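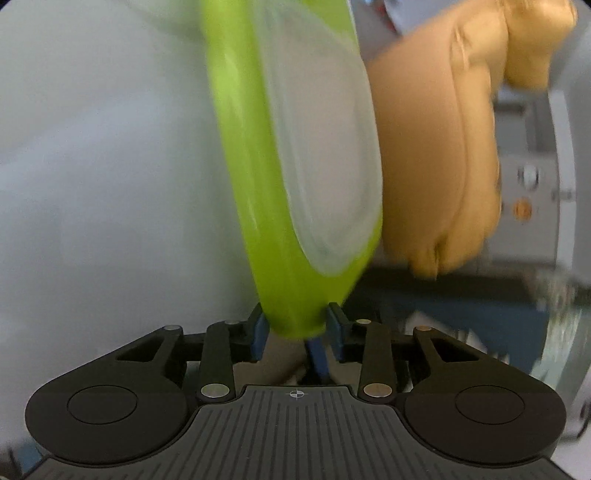
The Kesura hand-held gripper closed on the narrow end of a lime-green object, with blue pads on both fingertips.

Grip First, Label Later

Most of what a robot arm knows about picking things up comes from demonstrations, and most demonstrations are slow to collect. An operator steers the arm from a console, the arm lags, and the operator compensates by moving less. The Kesura project at Flultov took the arm out of the collection step. The operator carries the gripper by hand, with a camera mounted behind the jaws, and works at normal speed in ordinary rooms.

The method is an established one. What the Flultov group changed is the treatment of the seconds just before and just after contact. In earlier pipelines, blurred images were thrown out by a sharpness filter before training. The filter was cheap to run, and it also removed a large share of the material in which the jaws were closing or the object had just begun to move. Models trained on the remainder reached the right place and then closed too late, or closed and lifted before the grip had settled.

Kesura keeps the blurred images and weights them. Each one is scored on two quantities: the change in jaw opening since the previous sample, and the agreement between the tracked motion of the tool and the motion seen in the image. High scores on both mark a contact event. The training step then samples from a window around each event more often than from the long approach. No person labels anything. The tracking software, Lurnora, was written for an earlier project and needed only a new clock correction to line up jaw readings with the video.

The objects were chosen to be awkward. Glossy plastic produces highlights that slide across the surface as the viewpoint moves, and the tracker can mistake them for fixed points. Translucent panels pick up color from whatever is next to them. Soft, wrinkled items change shape under the fingertips, so the outline seen on approach is a poor guide to the outline after contact. Tapered ends were included on purpose. A taper gives the pads little area to press on, and a small error in height changes the grip width.

Training used 90 hours of hand-held recordings. The resulting policy was transferred to a fixed arm fitted with the same jaw geometry and tested on 20 objects absent from the recordings. The comparison model had the same architecture and the same hours, with the sharpness filter left on. Failed lifts fell by around 5 percent overall. The gain was concentrated in narrow and tapered objects. On boxes and other flat-sided items the two models could not be told apart.

Two limits are stated in the group's report, dated 2/5/26. The contact score depends on a clean jaw reading, and wear in the finger joints adds play that the score reads as movement. The score also assumes a single contact event per grasp. Regrasping, in which the operator opens the jaws slightly and closes them again, produces overlapping windows, and the current code keeps only the first.

A second data set, Kingi, is being recorded with regrasps included. The group plans to replace the fixed window with one that ends when the jaw opening stops changing. Force sensing in the pads was considered and set aside on grounds of cost, and because it would tie the recordings to one fingertip design.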